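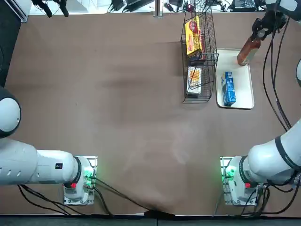
Ute Seidel asked whether bottles ought to be recorded as a class of their own, or whether a bottle of sauce is simply one more grocery item that happens to tip over. The question was raised during review of the first release, and the current version keeps bottles separate. The reasons are given under Item classes.

Pirombridge Pantry Items: Data Card

Version date: Saturday, June 14, 2025
Maintained by: Pirombridge Household Goods Group
Licence: research and teaching use, with attribution

Summary

Pirombridge Pantry Items is a catalogued collection of short records about packaged groceries and the open containers in which households keep and carry them. It covers the placing of items in trays and wire baskets, their arrangement once inside, and their removal. The present release holds 1,879 records, of which 374 concern baskets and 339 concern trays. The remainder concern items on a bare tabletop.

Containers

Two forms of container are described in this card. The tray is shallow, with a raised rim and rounded corners. The basket is an open-topped wire form with grid sides, longer than it is wide, in which tall boxes may stand upright while others lean.

Leaning is recorded in its own field. Earlier practice at Pirombridge was to mark an item as either standing or lying, and reviewers disagreed often enough over tilted boxes that the two values were withdrawn. The field now accepts standing, leaning, lying and unclear.

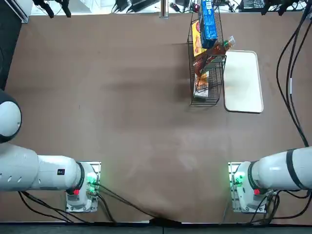

Figure 2. Black wire basket holding grocery items, among them a tall blue box.

Item classes

Classes follow the shape and handling of the package. Brand and flavour are not recorded, and colour is entered only where it is the easiest way to tell two packages apart. The classes are:

box, tall
box, flat
bottle
jar
tin
packet or pouch
other

Bottles are held apart from jars because they are commonly lifted by the neck and may rest on the edge of the base while tilted. A bottle in this position is entered as leaning, with a note of the surface or rim nearest the base. Where the contents can be seen through glass, the annotator may enter a colour but should not name the product unless a label can be read.

Overlap between containers

A basket may sit partly over a tray, and the two are then entered as overlapping, with the upper container named first.

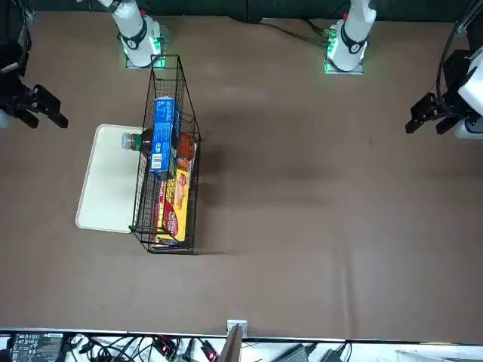
The same rule applies when only a corner or a short length of rim is covered. Items inside the basket are assigned to the basket alone, even where the tray extends beneath them, and the tray is marked empty only if its whole floor can be checked.

Free-text notes are limited to 200 characters. Annotators are asked to use everyday words (basket, tray, box) and to avoid trade terms for shelving and packaging.

Known limitations

Packets and pouches are under-represented — a fault carried over from the Zerumon item list on which the first release was based. Items low in a full basket are frequently hidden by taller boxes, and their class is often given as other. Fresh produce is not covered.

Corrections

Corrections should be sent to the Flironell desk with the record number and the field concerned. Those accepted before the end of August will be included in the next release.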